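Skenport Pantry Labels, data card

Version of 08/08/2019. Maintainer: Yamila Zúñiga. Checks: Mal-soon Ma, Severino Cabello.

Contents
3407 ingredient lists typed from the backs of dried seasoning and sauce mix packets. One row per packet, UTF-8, tab separated. Allergens are in their own column — bold type on the label is not kept.
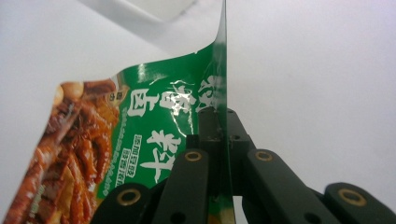 Spelling is left as printed, including errors. Where a label gives two languages, only the first is entered and the field "lang2" is set to 1. Salt is in grams per 100 g. 89 rows have no salt value and hold NA, never zero.

Known faults
Rows from the Branum batch use commas as decimal marks. Convert before adding up.
Net weight is missing for packets sold in strips of 10.

Licence
Free for study and teaching. Ask Yamila before passing on the raw sheets.

Next release: December, with the Iglesias batch added.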